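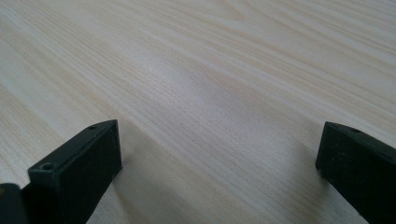

The slow boat to Planormont

Mitra Karimi sold her flat, her car and a perfectly good bread maker in order to run a guesthouse on a lake she had seen once, in fog.

By Omid Kiani

The ferry to Planormont leaves at ten past seven in the morning, or when Afshin Shahbazi has finished his tea. The timetable on the jetty mentions only the first of these. I had been told to bring a coat, a sandwich and something to sit on, and had brought a laptop and a linen jacket.

It takes an hour and forty minutes to cross the lake. There is a road as well, which goes over the pass and back down through eleven hairpins, and the bus that uses it is quicker by half an hour. Shahbazi has opinions about the bus. He has been carrying people, post and the occasional goat across the water for most of his adult life, and he regards anyone who arrives by road as having missed the point, and probably their lunch.

Mitra Karimi arrived by road. This was nine years ago, on a walking holiday with her husband, Kamran Hosseinzadeh, and it was foggy for the whole of their stay. They could hear the lake. They ate soup, played cards, and were told by a succession of cheerful people that the view was marvellous. On the third day they went home to a city where both of them worked in insurance, and Karimi found she couldn't stop talking about it.

"Kamran thought it would wear off," she says. "He gave it until Christmas."

It didn't wear off by that Christmas or the next one. In the third year they came back, in sunshine, and discovered that the view was indeed marvellous and that the old boarding house at the top of the steps was for sale. It had 14 rooms, nine of which had ceilings. The previous owner threw in a rowing boat and a great many jars of plums.

Their friends were supportive in the way that friends are when they expect to be proved right. Hosseinzadeh's mother offered to keep their winter clothes for them, for when they came back.

The house is called the Drodedska, after the wind that comes down the valley in the afternoons and removes washing. There are 558 steps from the jetty to the front door. I know this because the number is painted on a board at the bottom, presumably by someone with a cruel streak, and again at the top, by which time you are in no state to argue. Luggage goes up on a small goods hoist. Guests are not permitted on the hoist. I asked twice.

What the couple have made up there is hard to sell in a brochure. The rooms are plain and warm, with thick blankets and windows that need a shoulder behind them. There's no television. There is a shelf of novels in six languages, most of them lacking the last chapter thanks to a damp winter in the second year, and guests have taken to writing in their own endings. The one I read had the detective retire to Portugal with the chief suspect, and I thought it stood up rather well.

Dinner is at seven and you eat what there is. On my first night there was lake trout with walnuts, then the plums, of which they still have an alarming supply. Hosseinzadeh cooks. He taught himself from a single book, the Abbasi, a local housekeeping manual so old that it measures butter by the size of various birds' eggs. His pastry is wonderful. He says the first year's could have been used to mend the roof, and that some of it nearly was.

The walking begins at the kitchen door. The gentle option is the shore path to Ciltum, a village with one church, one shop and two bakeries that do not speak to each other. Allow two hours, and buy something from both. The other option climbs through beech woods to a grassy saddle at 815 metres, and then carries on along the ridge if you are the sort of person who looks at a ridge and thinks it needs you on it.

Soudabeh Nouri is that sort of person. She guides from April until the first snow, and she walks uphill at the pace I use for catching trains. Over the first hour she pointed out lynx tracks, wild garlic and a refuge hut on the far side, all of which I acknowledged with a raised hand. Beyond the ridge the proper mountains start, several of them over 3000 metres, and she leads small parties there in high summer. She looked at my shoes and didn't raise the subject.

We ate our bread and cheese on the saddle with the whole lake laid out underneath. A white speck was crawling across the middle of it, and Nouri said that was Afshin, running late.

They have been open for six seasons now. The first winter they had two guests, one of whom had misread a map. Last summer they were full for most of July, and Karimi, who spent 30 days of it sleeping in the linen cupboard so that a double booking could have her bed, is wondering whether full is what she wanted. She would like to mend the tenth ceiling. She would also like an afternoon off. Hosseinzadeh would like his winter clothes back, but his mother has given them to a cousin.

On my last morning the fog came in. I carried my bag down to the hoist, went down all the steps I had come up, and sat on the jetty on a borrowed cushion. I could hear the engine somewhere out there, and after it stopped, a kettle.

Getting there: the ferry runs daily from April to the first snow and takes cash only. The bus runs all year. Rooms at the Drodedska are booked by telephone, in the mornings, and it is worth letting it ring.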